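Rirnitz Music Archive – Catalog and Previews Group
Minutes of the monthly meeting, January

Present: Delyth Gough (chair), Teodor Borkowska, Aled Ruddock, Elis Hughes (minutes)
Apologies: Alun Craddock

The meeting opened at 10:05. The minutes of the previous meeting were accepted with one correction: under item 3, "album length" should read "track length."

1. Matters arising

1.1 The duplicate artist pages reported in December have been merged. Redirects are in place from the old addresses. Two pages with non-Latin names remain open and are with Teodor.

1.2 Aled has written to the Rosser estate about the missing sleeve notes. No reply yet. Carried forward.

2. Preview clips

2.1 Teodor reported that 2,814 tracks in the catalog now have a preview clip. Of these, 1,428 were cut with the old script, which starts every clip at zero seconds. On tracks with a long intro the listener gets mostly silence or crowd noise.

2.2 The new script starts at 45 seconds, or at one third of the running time if the track is shorter than two minutes. Clip length stays at 30 seconds, with a one-second fade at each end. Delyth asked whether live recordings should be handled separately. Teodor said the rule gave acceptable results on the live albums he tried, except where applause runs past the start point. Those will be set by hand.

2.3 Agreed: the old clips will be recut in batches of 400, oldest first. The previous file is kept until the batch has been checked by ear. Classical works split over several tracks are left out of the first batch.

2.4 Elis noted that the player still shows the full track length next to the clip, and that listeners write in to say playback has stopped early. Agreed to show the clip length in the player and keep the full length in the track table only.

3. Metadata

3.1 Featured artists. Three styles are in use in track titles: "feat.", "ft." and "with". Agreed to use "feat." in parentheses after the title, except where the printed sleeve credits a duet – in that case both names go in the artist field.

3.2 Release dates. The import from Voker fills in January 1 when only the year is known. Aled proposed leaving day and month blank. Agreed. Existing records will be changed only where the sleeve or label confirms that no exact date is given.

3.3 Track numbers on multi-disc sets. The Flideo export numbers tracks straight through, while the catalog restarts at 1 on each disc. Teodor will add a disc field to the import table. Until then, no multi-disc sets are to be imported.

3.4 Thirteen albums have a track count that does not match the track list. Elis has the list and will check them against the physical copies. Hidden tracks are to be entered with their own number and a note.

4. Artist pages

4.1 Delyth circulated a draft template before the meeting. Comments: the "similar artists" block should come below the discography, and compilations should be listed apart from studio albums. Best-of collections count as compilations even when they include one or two new recordings.

4.2 Sort order for names beginning with "The" was discussed at some length. Left as it is: ignored in sorting, kept in display.

5. Search

5.1 Searches with an apostrophe return no results if the user types the curly form. Teodor has a fix on the test site. It will go live on Wednesday if no problems are found.

5.2 Aled asked for search by label and catalog number. Deferred until the disc field is done, as both changes touch the same index.

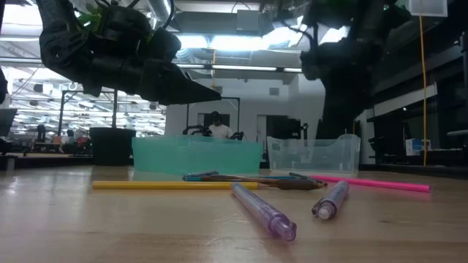 6. Any other business

6.1 Aled asked for a written rule on which edition is treated as the main one when an album has been reissued with extra tracks. The first edition is used at present, but this is not recorded anywhere. Aled to draft a paragraph for the style guide.

6.2 Alun had sent a note asking that lyrics not be added to track pages until permissions are settled. Agreed.

Actions

Teodor – recut first batch of clips; disc field; apostrophe fix
Aled – follow up with Rosser estate; reissue rule
Elis – track count check; player length display
Delyth – revised artist page template

The meeting closed at 11:40. Next meeting in February, same room.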